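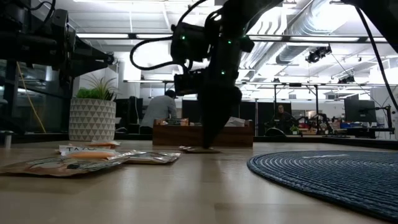
Arm and gripper at a snack packet, in our main room.

About us

Kurup is a small software company in Prusbridge. We write the programs that tell robot arms where to look, how to move and how hard to hold. We do not build arms, and we do not sell them. Our customers already have the machines, or will buy them from somebody else, and they come to us when the machine must handle things that are soft, shiny or never in the same position two times.

The company started with 2 people and one rented desk. Today we are 17, and most of us write code every day, also those who answer the telephone. We come from several countries and the common language in the office is English, which for many of us is the second or third one. Please be patient with our spelling on the support page.

What we make

Our main product is called Sosham. It is a planner and a controller in one package. The planner takes the picture from the cameras, makes a guess about each object and chooses a path for the arm. The controller follows this path and corrects it many times per second while the arm is moving. In older systems these two parts were often bought separately, and the customer had to connect them. We did this work ourselves for other firms for some years, and Sosham grew out of the pieces we were tired of writing again.

Thin packets are a good test for such software. The foil gives reflections, so the depth values around it are poor, and the packet changes its shape when it is touched. For this reason Sosham keeps more than one guess about where the edge is, and it lets the contact with the table decide between them. It is slower than a single guess. We think it is worth the time, and the customer can switch it off.

The second product is Hasgate, our tool for recording and replay. It stores the camera streams, the joint positions and the commands with one common clock. When a grasp goes wrong, an engineer can open the recording, go to the moment before the contact and run the planner again with other settings. Our own test library holds 430 recordings, and every new version of Sosham must run through all of them before we give it to a customer. On Friday we do not release anything. 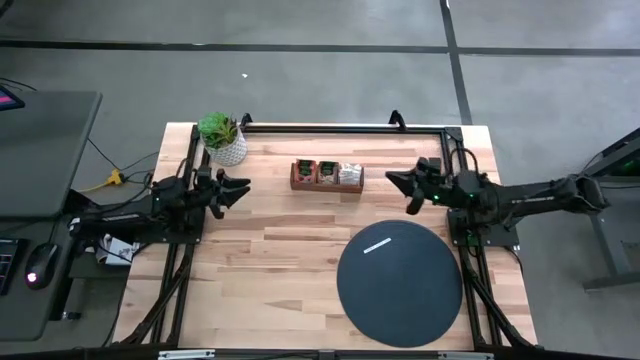 Can Sosham control two arms that share one table?
Both arms are planned together, with one shared model of the space between them. If one arm has to wait, the planner decides this before the movement starts, and the waiting time is shown in the log.

How we work with customers

A project normally begins with a visit. We ask to see the real objects and the real table, also the bad ones – the crushed box, the label that comes off. After this we write a short report, in which we say what the software can do now and what it cannot. Sometimes the report says that a simple conveyor would be cheaper. We have lost some orders in this way, but those customers still write to us.

When we agree to continue, we install Sosham on a computer at your site and connect it to your arms and cameras. Your engineers receive the same tools we use, including Hasgate, and the training is given by the people who wrote the code. Settings are kept in plain text files, so you can read them and compare them without our help.

Working here

We look for people who like control theory, camera calibration or good tests. A degree is welcome but we read the code first. New colleagues spend their first weeks next to the arms and fix small errors in the planner before they get their own part of it. Open positions are listed on the jobs page, and we answer every letter – it can take 2 weeks in April, when we prepare the large release.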